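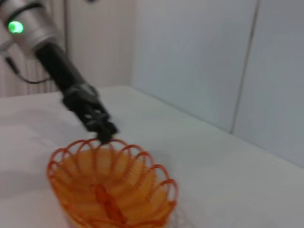
4.2 Rim-grasp trials with open wire baskets

1. Set the basket on the bare table. Leave one toy item inside.
2. Load the Veser policy and set the grip force limit to 11 N.
3. Start recording, then send the arm to the far side of the rim.
4. Close on a single loop. Log the contact as "rim" or "wall" - no other labels are read by the scoring script.
5. Repeat for 70 trials per basket.

Note: In the July runs, 65 of 70 closures were scored as rim contacts. Wall contacts are kept in the set.

CAUTION: Do not raise the force limit between trials. Stop the arm before moving the basket by hand.

2 comments
Share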